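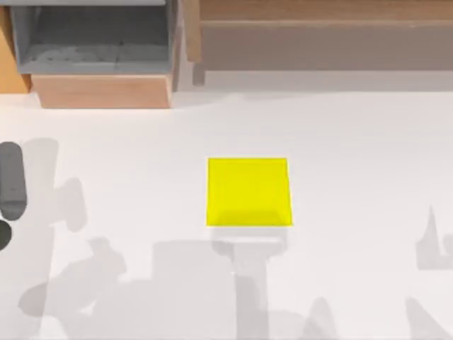

Has anyone had a Lemieux branch close on them? Mine shuts in September and I keep $600 in savings there, plus a little checking. The whole account feels like that one yellow cube on a big white table — small, and all by itself! Do I have to move it?

Print | E-mail

Watodance

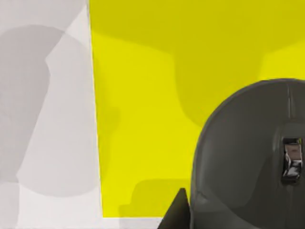
You don't have to do a thing, your account just goes to the next branch over. Mine did and the number stayed the same. I put the new address on a sticky note, bright yellow like the big flat surface up there, so I'd quit driving to the old one.

Flelleo 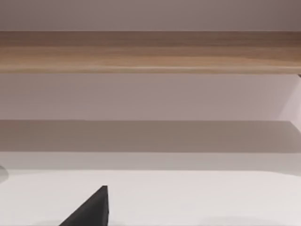
Do ask about the minimum though. Mine was $100 and then it wasn't.

Prastia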